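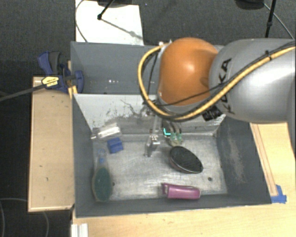
Workbench Tips for Small Microcontroller Boards

Tips collected from my own bench and from readers. Most of them apply to any small board with a USB socket and a row of pin holes.

Soldering headers

Push the header strips into a breadboard first, long pins down, and set the board on top. The breadboard holds everything square while you work. Solder one pin at each end, check that the board sits flat, then do the others. If it's crooked, reheat one end pin and press gently.

Use an old breadboard for this. The plastic softens if you linger, and the clips inside never grip quite the same afterward.

Thin solder is easier to control than thick. If all you have is thick plumbing solder, don't use it, even once. The flux eats the pads.

Power

Check the voltage before you connect a battery pack, every time, including packs you made yourself. Ludger Harms wrote in to say he marks the positive lead with a dab of red nail polish at both ends. I've copied him. It wears better than tape.

A 2,000 mAh cell is plenty for most wearable or desk projects. Don't puncture it, don't fold it, and don't charge it inside a closed box. If it has puffed up, stop using it and take it to a battery drop-off.

When a board resets every time a motor starts, put a 470 µF capacitor across the motor supply before you go looking for bugs in the code. Watch the polarity.

Wire

Stranded wire for anything that moves, solid wire for anything that stays put on a breadboard. Leave slack at the connector and tie the wire down a short way back, so a tug lands on the tie and the solder joint is left alone. Hot glue works too, but clean the board with alcohol first or it peels.

Trim the tails of cable ties with flush cutters. Side cutters leave a point that will scratch your hand.

For battery leads I buy silicone-covered wire from Gridero. It costs more than the ordinary kind and doesn't shrink back under the iron.

Storing parts

I keep resistors in coin envelopes, filed by value in a shoebox. Drawers look nicer, but I've dropped a drawer cabinet and I won't do it again. Boards go in the bags they came in. Write the name of the board on the bag, along with the port setting you need in the software. You will not remember it by July.

The Basico boxes with removable dividers are fine for screws and standoffs. They're bad for small surface-mount parts, which slide under the dividers.

Uploading

If the computer doesn't see the board, change the cable before anything else. Many cheap USB cables carry power only. Throw those out or put a knot in them.

Keep one short test sketch that blinks the LED and prints a line over serial. Load it on every new board before you solder anything. Tobias Tran adds a version number to that printed line, so he can tell at a glance whether the upload went through.

Cleaning up

Brush off flux with isopropyl alcohol and an old toothbrush, then blot with a paper towel. Let the board dry fully before you plug it in.

Wipe the iron on brass wool, put fresh solder on the tip, and switch it off. Wash your hands before you eat.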